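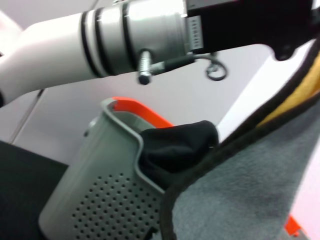
Tavlow (robot arm project)

Tavlow is a home-built laundry-handling project based on a single robot arm, assembled and programmed by Auður Hedegaard in the shared workshop Datodeck. It was started as a way of getting clothes out of a basket and on to a table without help. The name covers the arm, its mounting, the gripper and the control software, which Hedegaard calls Skov.

Background

Hedegaard joined Datodeck to repair sewing machines and had no training in robotics. Her first attempt at the project used a gantry built from curtain rail and drawer runners. It could reach the basket but could not tilt the gripper, so cloth lying against the near side was out of reach. The gantry was taken apart after one winter and most of the rail was reused for shelving in the workshop's paint store.

The present version uses a second-hand arm with a white outer casing and silver-grey metal at the joint nearest the gripper. It was bought with a controller and a box of cables, several of which belonged to another machine. The first entry in the build log is dated Jan 24, 2018 and consists mainly of a list of missing bolts.

Construction

The arm stands on a steel plate bolted to the workshop floor. An earlier wooden base flexed when the arm stopped quickly, and the gripper would swing past its target before settling. The steel plate came from Skondine, a small metalworking business in the same building, and was drilled there in exchange for a repaired overlocker.

The gripper is held by a black bracket at the end of the last joint. Hedegaard made 6 versions of this part. The early ones placed the fingers too close to the joint housing, which then struck the rim of the basket before the fingers reached the cloth. Later versions moved the fingers outward and rounded off the lower corner.

A thin black cable runs along the underside of the arm from a connector on the joint housing, with a small loop of spare cable hanging below. The length of the loop was settled by trial. With too little slack the plug worked loose when the wrist turned; with too much, the cable caught on the basket. The log advises checking it by hand before each session, with the power off.

Basket and cloth

The basket used on the table is light grey plastic, with small round holes in the lower part of its front and an orange section along the back of its rim. It is set at a tilt, which brings the opening round towards the arm. A flat-standing basket was tried first, but the gripper then had to come straight down and often closed on the rim.

Black cloth is part of the usual test load. It is a difficult material for the software, as folds in dark fabric show little contrast, and Skov tends to read a crumpled heap as one flat shape. Hedegaard's answer was to look for the outline of the heap where it bulges over the paler rim, and to begin the grasp from there. The method works less well on grey cloth in a grey basket, and the log records 2 sessions given up for this reason.

Software

Skov runs on an old desktop computer under the workbench. It moves the arm through a fixed list of positions and only makes its own choices during the last part of each approach. Once the fingers have closed, it lifts the arm a short way and checks whether the motor load has changed. If not, it opens the gripper, shifts sideways and tries again.

The program keeps a record of every attempt. The log gives a total of 1084 grasps for the first long trial, including those in which the fingers closed on nothing. Hedegaard has kept the failed attempts in the record and used them to adjust the approach angle.

Operation

The arm is run at low speed, and Datodeck's rules require a second member to be in the room — a rule that also applies to the lathe. Sessions were held in the evenings until February, when the heating timer was changed and the workshop became too cold for the old controller to start reliably. They were then moved to the afternoon.

Folding is not part of the project. Hedegaard tried it briefly with tea towels and returned to basket work.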